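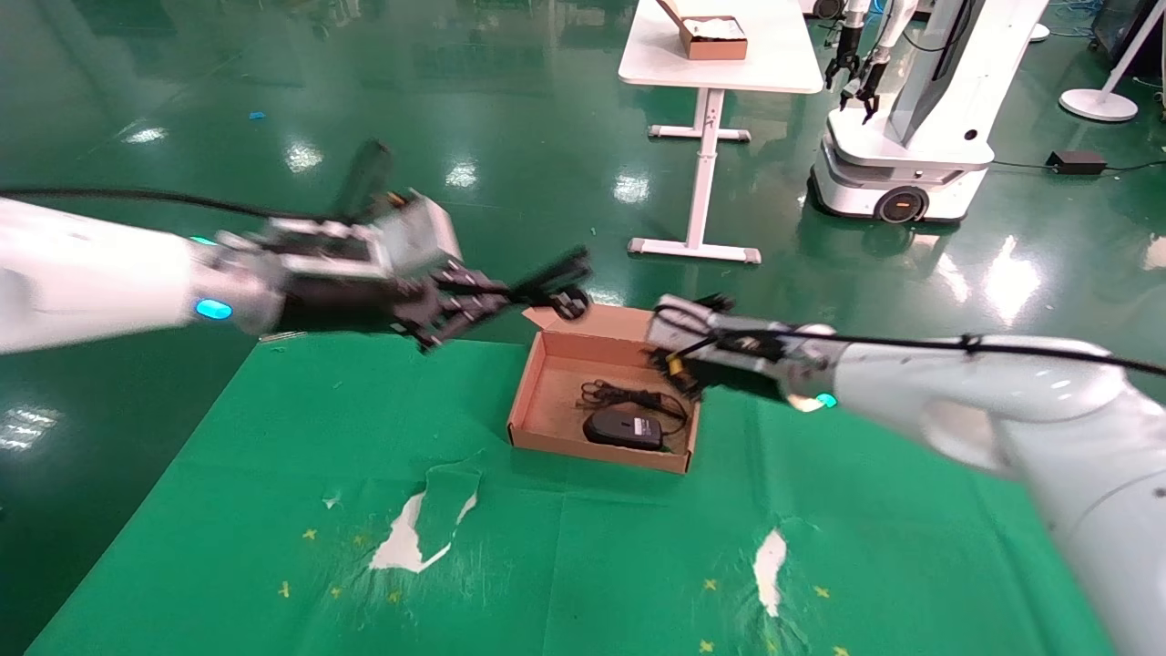
Do corners lead to goals? A project on set pieces in one amateur league

Renata Gallardo and Hendrik Du Plessis
Supervisor: Lowri Prothero

For our project we looked at corner kicks in the Clidbridge Sunday League. Our question was whether short corners, where the ball is passed to a team-mate close to the flag, led to more goals than corners crossed straight into the box. We also wanted to know if teams changed their approach when they were losing.

The league let us use its match videos. We watched 200 matches and wrote down every corner we could see clearly. Corners where the camera was pointing at the bench, or where the picture was lost in rain, were left out. That gave us 881 corners. For each one we noted the score, the half, the type of corner and what happened in the next 18 seconds of play.

We each marked the first matches separately and compared sheets. Most of our disagreements were over what to call a corner played low to the edge of the area. We agreed to call it short only if the first pass stayed outside the area.

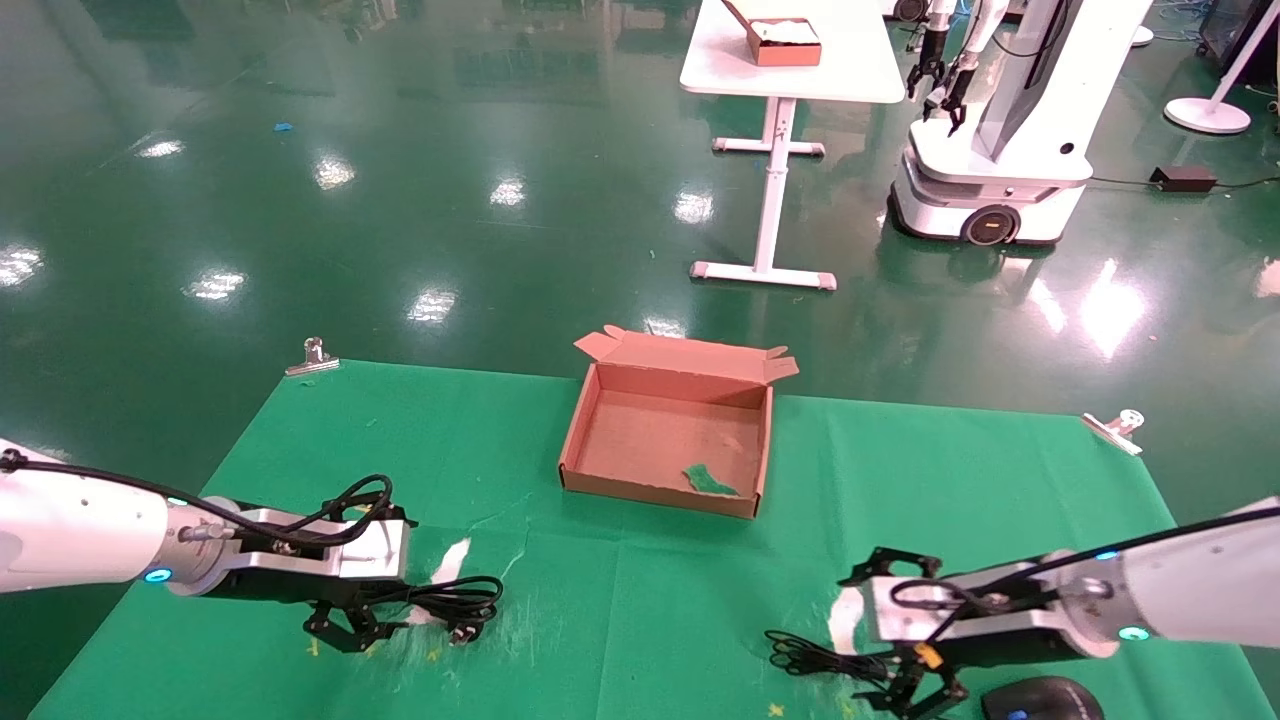

Clidbridge, December 4, 2020

Short corners were less common than we expected, and most came from the same few clubs. Salgado Rovers used them in nearly every match. Prustthorpe hardly ever did, even when they were well behind, and relied on one tall centre half at the far post.

Goals from short corners were rare, and so were goals from crosses. The gap between the two was too small for us to say that one was better. Teams that were losing did cross the ball more often in the second half. Short corners were also more likely to end with the ball going back to the halfway line, which some managers may want when they are winning.

The main weakness is that we did not record the wind, and the Prustthorpe ground is very open. We would also like to separate inswinging and outswinging crosses. We tried this for 2 matches and found it hard to judge from the video.

Comments

Clementina Sampaio
Did you count corners that were taken again? We had a few of those at Salgado.

Hendrik Du Plessis
Only the retake was counted.

Deolinda Brandão
Prustthorpe's centre half has retired now so it would be worth doing this again.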